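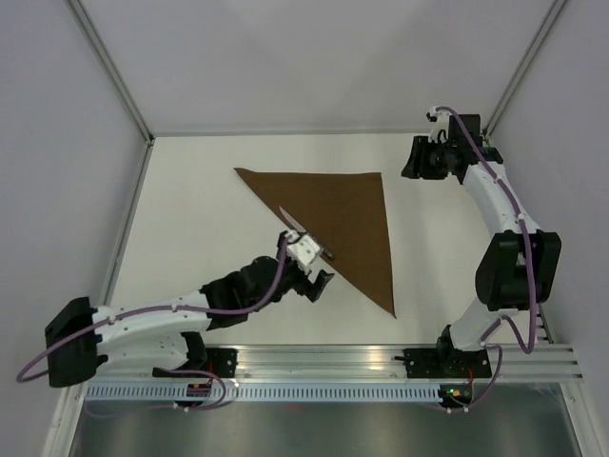 Bastness is the best puzzle game I've played this year, and I'd happily argue it with anyone. Each of its 245 levels hands you a flat shape and up to four folds, and that's your lot. Fold a cloth into one big triangle, like the brown one on the white table, and you've already got the hang of level 3. Then it gets properly wicked!

I'd love more studios to be this brave – Fidside left out the story, the coins and the daily rewards, and I never missed them. Freya Horrocks' music is lovely too.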